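프로스테니아 작업 데이터 수집동 견학 기록

2020-11-22 방문. 안내는 운영 담당 민선미 씨와 설비 담당 Botond Oláh 씨가 맡았다. 견학 시간은 45분이었고, 질의응답은 별도로 진행되었다.

수집동은 본관 뒤편 사무 구역을 개조한 곳이다. 원래는 소형 용기 포장 라인의 검수 인원이 쓰던 자리라고 한다. 포장 라인에는 2년 전 Skukon 이송 장치가 들어왔고, 검수 인원 가운데 여섯 명이 이쪽으로 옮겨 왔다. 현재 근무자는 모두 31명이며 2교대로 운영한다.

작업 방식은 단순하다. 작업자가 양손에 그리퍼를 하나씩 쥐고 탁자 위의 물건을 집어 옮긴다. 손가락 대신 두 개의 핑거팁으로 잡아야 하므로 처음에는 속도가 나지 않는다. 민선미 씨에 따르면 신입의 교육 기간은 6일이고, 첫날에는 뚜껑 있는 용기를 세우는 동작만 반복한다. 한 교대에서 얻는 유효 동작은 1인당 약 300회이다. 중간에 물건을 놓친 시도도 삭제하지 않고 별도 분류로 보관한다.

배치표는 Rurnutus라는 사내 프로그램이 생성한다. 작업자는 화면에 나온 대로 선반과 용기의 위치를 바꾸고 시작 신호를 기다린다. 예전 검수 업무에서는 순서를 각자 정할 수 있었으나 지금은 그렇지 않다. 이 점은 근무자 사이에서 의견이 갈린다. 전직 검수원 Pendo Koech 씨는 판단할 일이 줄어 피로의 종류가 달라졌다고 했다. 눈은 덜 피곤하고 손목과 전완이 먼저 지친다는 것이다.

손목 부담은 설비 쪽에서도 주요 과제로 다루고 있다. 9월에 그리퍼 손잡이 각도를 조정했고, 케이블을 전완 쪽으로 붙여 내리는 방식으로 바꾸었다. 이전에는 케이블 무게가 손목 바깥쪽에 걸렸다. Oláh 씨는 조정 후 휴식 요청이 감소했다고 설명했으나 수치는 공개하지 않았다. 바닥 배선은 아직 정리 중이며, 천장 배선 전환은 예산 승인을 기다리고 있다.

임금 체계도 바뀌었다. 검수 시절의 수량 수당은 없어지고 시간급에 숙련 등급이 붙는다. 등급 심사는 Pálfi 교육실에서 맡으며, 양손 동작의 안정성과 배치표 준수 여부를 본다. 최상위 등급은 신입 교육을 겸한다. 이 등급에서 설비팀으로 옮긴 사례가 한 건 있었다. Bence Vass 씨로, 현재 그리퍼 정비를 담당한다.

수집한 동작은 포장 라인의 보충 공정에 먼저 적용할 계획이다. 해당 공정의 인원 조정안은 아직 나오지 않았다. 생산 쪽의 Vilmos Bárány 씨는 야간 교대부터 검토한다고만 답했다. 수집동 근무자 중 일부는 계약 기간이 그 적용 시점보다 짧아, 이후 배치에 관한 질문이 현장에서도 나왔다.

방문자 출입은 탁자 구역 바깥 통로까지만 허용된다. 교대 시간대에는 견학을 받지 않는다.

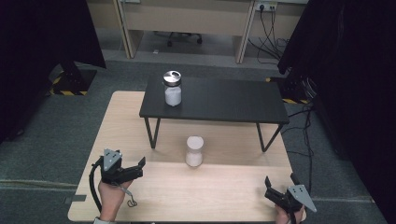 그리퍼 작업자로 옮긴 검수원은 이전 업무로 복귀할 수 있는가?

전환 후 6개월 이내에는 복귀를 신청할 수 있고, 포장 라인에 빈자리가 있을 때 배정된다. 그 기간이 지나면 일반 전보 절차를 따른다.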